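How I Hang Laundry on a Small Wooden Rack (and Stopped Owning a Closet)

Updated June 26, 2025

When we moved into the Zostulden apartment I was thrilled about everything except the bedroom, which has no closet. Not a small closet. None! There's a sort of alcove where I guess a closet was meant to go, and the previous tenants had a bookcase in it. I spent most of that first September living out of two suitcases and a chair, and you know what happens to a chair once it has clothes on it.

So I got a freestanding wooden clothes rack, and I've been doing my clothes that way ever since. I get asked how I keep it from turning into a giant lump of fabric, and the answer is that I have a way of doing it, and I'm going to write the whole thing down here so I can just send people the link.

What you need

A rack with a separate hanging rod, a laundry basket with slots or holes in the sides, and plastic hangers in a bunch of colors. I'll get to the colors.

On the rack: mine is from Takness, plain unfinished wood with a rod you can lift out. I've also used the Nernach one at my sister's place and it's fine, a little lower. Get one with real feet that stick out front and back. The kind with skinny little legs will dump your entire wardrobe on the floor the first time you hang all your jeans at one end (ask me how I know).

On the basket: go wide and shallow if you can. With those tall hampers you're always digging for whatever is at the bottom, and everything that was folded over comes up inside out. I like white plastic with slotted sides. Mansour makes a nice rectangular one, but any will do.

Step 1: Park the basket at one end

Basket on the floor, at the left end of the rack if you're right-handed. Put it close enough that you can get from basket to rod without taking a step. I used to carry the basket over to the bed, lay everything out flat in a big pile, and then walk each shirt across the room. It took forever and I'd lose interest halfway, and then I'd be sleeping next to a pile of T-shirts.

Leave yourself a bit of clear floor in front of the rack too. Long things will touch down while you're working with them, and you want that spot swept. I do a quick pass with the broom first and then I don't fuss about it.

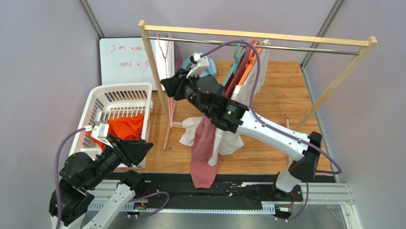 Basket at the left, hangers on the rod, a few things up and a few still to go.

Step 2: Pull out the big stuff first

Don't just take whatever's on top. Fish around for the largest pieces, the shirts and hoodies and anything with long sleeves, and do those while you've still got patience. Small things are easy and you can do them while you're watching something.

Grab each piece by the shoulders, not the hem. If you pick up a shirt by the bottom it flips over on itself and you end up wrestling it. Shoulders, one good shake, and it mostly sorts itself out. If it came out of the dryer twisted up into a rope (looking at you, every long-sleeved thing I own), shake it twice.

Step 3: Hanger in from the bottom

For T-shirts and anything with a snug collar, slide the hanger up from the hem and bring the hook out through the neck. Please don't stretch the neck open and stuff the hanger down through it! I did that for years, and every T-shirt I had looked like it belonged to somebody with a much bigger head. Button-ups are the exception, you can just open those up and put the hanger in like a person would. Then do up the top button. Only the top one, it's enough to keep the shoulders from sliding off.

Straps are their own thing. Tank tops and slinky little camisoles will slide off a smooth plastic hanger the second you look away. Get the hangers with notches cut in the arms, or wrap a rubber band around each end. I keep my strappy things down at the far end of the rod so they aren't getting bumped all day long.

Step 4: Colors mean something

Okay, my favorite part. I have a cheap set of plastic hangers in teal, orange and pink, and each color has a job. Teal is for things I wear all the time. Orange is for work. Pink is for stuff I'm on the fence about, and if something is still on its pink hanger when the season changes, it goes in the donation bag.

You can use whatever system you want, of course. My sister does one color per kid. I've got a friend who does it by what can go in the dryer and what can't, and that would have saved me at least two sweaters. The one thing I'd say is keep it to three or four colors, because once you're up to six you have to think about it, and the minute I have to think about it I'm back to the chair.

Step 5: All the hooks face the same way

Hooks go over the rod from the front, open end pointing at the wall. Every one. It looks neater, sure, but what I like is that you can scoop up a whole bunch at once and lift them off together when you need to move the rack or vacuum under it. If even one is turned around it snags and the whole bundle goes sideways. 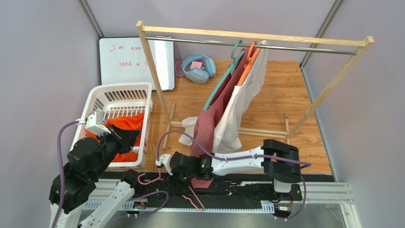
Once you've got a few pieces up, bunch them together near the middle of the rod instead of spreading them out. I know spreading them out looks prettier. But the weight is better in the middle, and it leaves both ends free, so you've got an open spot to hang the next thing without shoving everyone over. When I'm done with the whole basket I go back and even them out a little, a finger's width or so between hangers, and smooth down any sleeves that got caught behind their neighbors.

Dark reds and whites are okay next to each other if they're fully dry. If they're even slightly damp I keep something in between, ever since a burgundy cardigan left a mark on a blouse I loved. It never came out and I tried everything.

Step 6: The floor check

Before you put the basket away, look underneath. There's always something! Usually a sock, sometimes a sleeve that's been trailing on the floor the entire time. If a piece is too long for the rack, fold it over the bar of the hanger, or just give up and put it in a drawer. I have one bathrobe that has never once cleared the floor, and it lives on the back of the bathroom door now.

A few odds and ends

I bought a pack of fancy velvet hangers at one point and went back to plastic. The velvet ones grip so well that I couldn't get a shirt off in a hurry, and they left lint on my black pants.

If your rack wobbles, check the joints at the feet first. Mine needed a snug-up after the first month and again in the winter, when I think the wood dried out.

A load takes me roughly ten minutes this way if I don't stop to look at my phone. It used to take all evening, mostly because I'd avoid it until bedtime.

And if you've got a small whiteboard, prop it up by the rack and write down what needs mending as you find it. Loose button on the gray shirt, hole in the green sock, that kind of thing. I'm much better about fixing stuff when I've got it written where I get dressed.

Next up I'm going to try to do something about the sheets, which I still can't fold. If you have a trick for the fitted ones that works on a deep mattress, leave it in the comments and I'll give it a go this weekend.

More from the blog
What I Keep in a Bedroom With No Closet
Getting Dryer Lint Off Black Pants
Sanding and Oiling a Cheap Wooden Rack
My 200 Square Foot Laundry and Craft Room Plan
Washing Wool Sweaters in the Sink
Under-Bed Storage That Slides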